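Clearing the oval table

The lounge at Hinport has one good table, the oval one with the honey-colored top, and it collects plastic forks. People eat lunch off it, then the forks stay. I put a black caddy on it last May so there would be a place for them. Mostly they end up next to it.

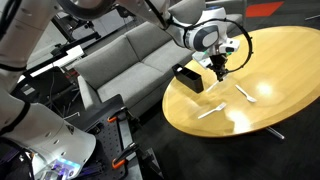

Two forks on the table, caddy at the left end.

I paid 7 dollars for the caddy at Strand. It is a plain black box with an open top and dividers inside. I looked at a nicer one from Curketti, but it had a lid, and I know nobody here would lift a lid to put away a fork.

My rule is that the flat things go in the long way, handles down, so you can see what is left. Small round things can go in whatever slot is free.

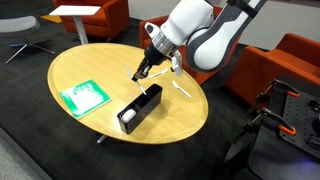 The chairs are a separate problem. The orange armchairs are comfortable but low, and from that height the far side of the table is a stretch. I have been moving the caddy toward the middle so people can reach it from either side. It takes up more room there – you lose the spot where a big plate would go – but I think it's worth it.

I mentioned all this last week and got a few replies.
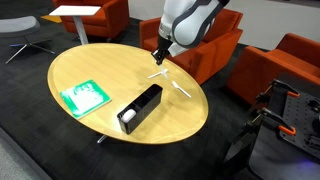 Ivar Sjöberg wrote that he gave up on dividers years ago and keeps everything in one tall cup, forks and spoons together. He says it takes up less of the table and that sorting plastic cutlery is a waste of an afternoon.

He may be right about the afternoon. I still like the slots. A cup tips over when someone bumps the table, and this one sits on a metal base and gets bumped a lot.

Next I want to find a home for the flat green thing, which has no slot and takes up a good part of one end. 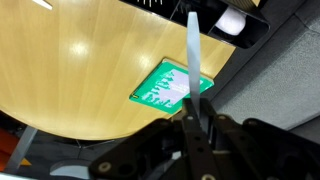

Green on honey-colored wood, with the black tray behind.

I might try a shelf for it. Dudum has a narrow one I've been looking at, and there is wall space by the door.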